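The Tablecloth Drawer, Emptied

Posted 10/19/26

I have been promising to do this page for ages and the rain has finally kept me indoors long enough. When we moved to Rerwood I brought one big drawer of tablecloths with me and swore I'd never buy another. Well! There are now 30 of them, the drawer won't shut, and my brother-in-law Didier Hamel says I should open a shop. So out they all came, and the best ones are on this page with a line or two each. Mostly they were put on whatever table was free at the time, so please don't expect matching napkins.

The big white one

Damask, very heavy, and I'm frightened of it. It comes out for Christmas and then I spend the whole meal watching the gravy. There's a darn near one corner that my mother did, much neater than anything I could manage (I have tried, on a pillowcase, and we don't talk about the pillowcase).

Blue check, the everyday one

Bought at the Pikell market for six pounds and washed every week for years. The blue has gone soft and the check has nearly vanished down the middle where the plates go. I love it more than all the rest put together and it's the only one I'd run back into the house for.

The yellow with lemons

A present from Lionel Roussel next door, who had two the same. It's a wipe-clean one and it creaks a bit when you lean on it. Brilliant for jam making! I did the whole of the marmalade on it last winter and it came up like new with a wet cloth.

Green stripe, too long

Made for a table that seats ten, which we have never owned. Folded double it does nicely for the bench outside. I keep meaning to cut it down, and then I get the scissors out and lose my nerve.

The round one

We haven't got a round table either. It cost me 40p at a jumble sale and has a crochet edge that somebody must have sat over for weeks, so there was no leaving it behind. At the moment it lives over the back of the sofa.

Brown linen from Aubert

This one wants ironing damp, and I mean properly damp, or you'll be there until supper. It's lovely with white plates though, and it hides tea. If I ever get round to having people over in November, this is the one they'll be getting.

Red and cream, the picnic one

It has been to the beach at Lendance so many times that there's probably still sand in the hem. One side has a row of tiny holes from when I pegged it down with tent pegs in a gale. It worked, mind you, and we kept all the sandwiches.

The patchwork

I can't really call this a tablecloth because it began as curtains. I ran out of curtain fabric and carried on with shirts, then with the ends of an old duvet cover, and by then it was far too jolly to hang at a window. Lionel's grandchildren like to pick out their favourite square and sit by it.

Berries and leaves

Now for my new favourite, and yes, I know what I said about not buying any more. Pale mint with bunches of orange berries and little teal sprigs all over it, which sounds like a lot when you write it down but is ever so cheerful on the table. I like it best laid over something dark and padded, so you get a good wide band of blue showing round the sides. I think it makes the mint look fresher, and the padding takes the clatter out of steel bowls.

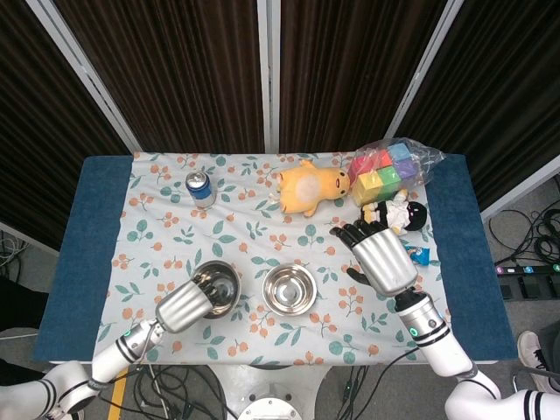
The other thing I'd say for a busy print is that it forgives you. On a plain cloth every crumb shouts, and with berries and leaves you can leave the toys and the snacks out until bedtime and it still looks like a table somebody is fond of. I was going to hem it again with a wider edge but I think I'll leave it be.

The one with the burn

Last of all, and I nearly left it off. Pink gingham, 65 inches square, with the shape of my old iron on it as clear as anything. It goes under the others now when there's painting to be done.

The rest have gone back in the drawer, rolled up this time, and it shuts if you lean on it with your hip.

Comments

Maddie P
Oh, the berry one! I had curtains very like that in my first kitchen. Does it need ironing or can you get away with a shake?

Reply from the author
A shake, and then I smooth it with my hands and hope. The fold lines drop out by themselves after a day or so.

Didier
I still say a shop. You've left out the one with the cockerels, which I gave you.

Reply from the author
It's in the wash, Didier!

Gill in the valley
For the green stripe, don't cut it, turn up a deep hem and tack it loosely. Then you can let it down again if you ever get the big table.

tansy_and_thyme
Rolled not folded is the way to go. I use the cardboard tubes from wrapping paper.

You might also like
- Getting candle wax out of linen
- Six aprons from one old sheet
- My button tins, sorted at last
- What I found behind the dresser

Contact me | All words and photos are my own, please ask before borrowing | Back to top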